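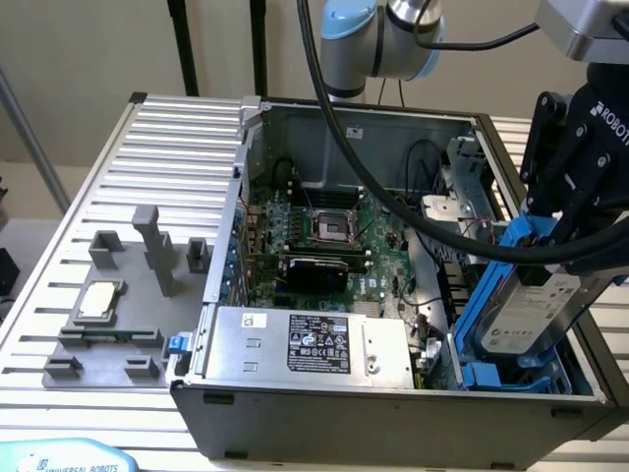 PC shuts off under load since fitting a bigger graphics card, is it the power supply?

Posted in Hardware Help > Power and Cooling

drandlow_dave

I swapped my old graphics card for a second-hand one a couple of weeks ago and since then the PC switches itself off in games. There's no blue screen and no warning. It goes black, the fans stop, and after a second or two it starts up again by itself. On the desktop, watching films or doing office work it is fine all day.

The power supply is a Jandale 500 watt unit which came with the machine. The seller said his ran on a 500 without trouble. The card has two power sockets and I've used one cable from the supply, the sort with two plugs on the same lead.

What I've done so far:
Removed the old driver completely and put the new one on.
Watched the temperatures. The card gets to nearly 80 degrees and stays there.
Ran a memory test overnight, no errors.
Tried a different wall socket.

It usually happens within ten minutes of starting a game, often when a level has just loaded. If I cap the frame rate at 60 it can go a whole evening without doing it. I'd rather not buy a new supply if it's the card that's faulty, as I can still send the card back until Friday.

Drita Vidmar

The power supply is the first thing I would look at. A machine that cuts out and restarts with no error message is usually the supply's own protection tripping. Your frame rate cap points the same way, as the card draws a good deal less when it isn't running flat out.

The average draw is only part of it. Cards of that class can jump well above their rated figure for a few thousandths of a second, and a monitoring program won't show you that. A good 500 watt supply may ride it out and an older or cheaper one may not, so the seller could be telling the truth about his.

Before you spend anything:

Shut down, switch off at the wall and run two separate cables from the supply to the card, one for each socket. If your supply only has the one lead for graphics cards, that tells you what it was built for. Don't borrow a cable from another make of modular supply even if the plug fits. The wiring at the supply end can be different and you can kill the card or a drive.

Then lower the power limit. Most tuning programs have a slider which sits at 100 per cent. Take it down to 80 and play the game that crashes most, with the frame rate cap off. You'll lose a few frames but not many. If it now runs without a shutdown, I'd replace the supply and keep the card.

If it still cuts out at 80, try the card in somebody else's PC before Friday. A card with a failing power stage can trip a perfectly healthy supply, and you want to know that while you can still return it.

For a replacement I'd go for 650 or more from a decent maker, with two separate graphics leads. I have a Brekke 650 in mine and it has been quiet and no bother.

trernska_fan

get a 1000w and forget about it. had the same with my old trernska supply, changed it, sorted. also check the windows power plan is on high performance

Drita Vidmar

The power plan won't make any difference to this. 1000 would work but it's a lot of money for a machine with one graphics card.

drandlow_dave

Thanks both. There is a second graphics lead, it was tied up behind the drive bays and I'd never noticed it. With two leads it lasted longer but still went off after about half an hour. With the limit at 80 per cent I played all last night with no cap and it didn't shut down once. I've ordered a 650 and will keep the card. Will post again when it's fitted.

659 views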